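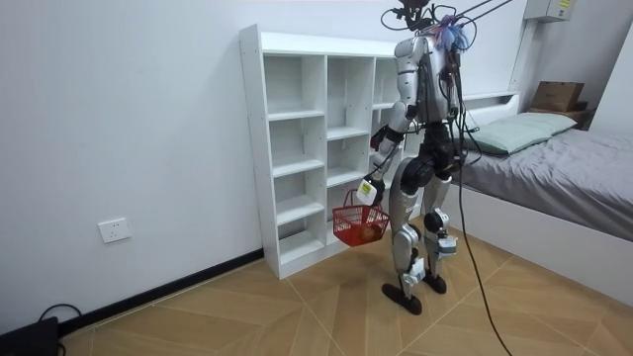
Petronella Mabaso had been promised a view of the lake at Wosville, and since the bus had taken the long way round by Adberg and dropped her at the bottom of the hill with both her bags, she felt, as she told the landlord very kindly, that the lake was the least anyone could offer her. Mr. Pillai agreed with all his heart, and took the heavier bag, and talked the whole way up the stairs about the fort and the Monday market and his late wife's soup. The bedroom was small, with a low white bed and a tall white shelf of open cubbies beside it, and a floor of tiles patterned like wood, and the lake was there too, if you leaned out and looked left past the bakery chimney.

"You must climb to the fort before breakfast," he said. "It's 231 steps, and my wife used to say the first 20 are the worst, but she never went any farther than that, bless her, so I don't know how she could tell." 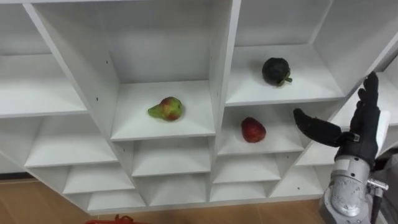 Petronella climbed them all the next morning, slowly, stopping at each landing to let her knees catch up with the rest of her, and at the top she sat on the old wall beside a young man named Edgardo Soriano, who was eating bread out of a paper bag and gave her half without being asked. They talked about sisters and trains, and about the trip to the coast she and Mpho had planned for years and kept putting off until there was only one of them left to take it. When she got back to her room she was hungry all over again, and there was a single pear on one of the white shelves, deep in its own square compartment, and she stood looking at it for quite a while. Mpho had never gone anywhere without a pear in her coat pocket.

She didn't eat it just then. She went down to the kitchen, where Mr. Pillai was frying onions and singing something with most of the words missing, and asked him whether the room might be free until the end of February. 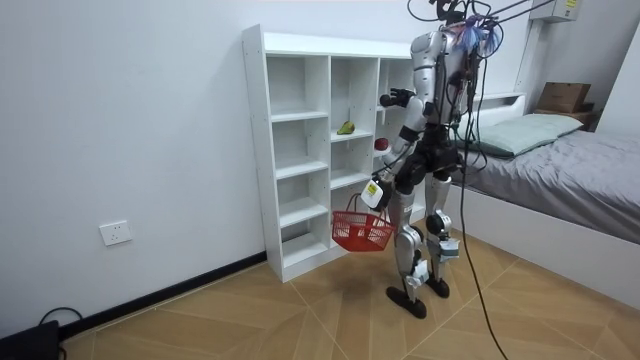
"February!" he said, and he turned off the stove so he could think about it properly. "Well, now. You'd better tell me how you like your soup."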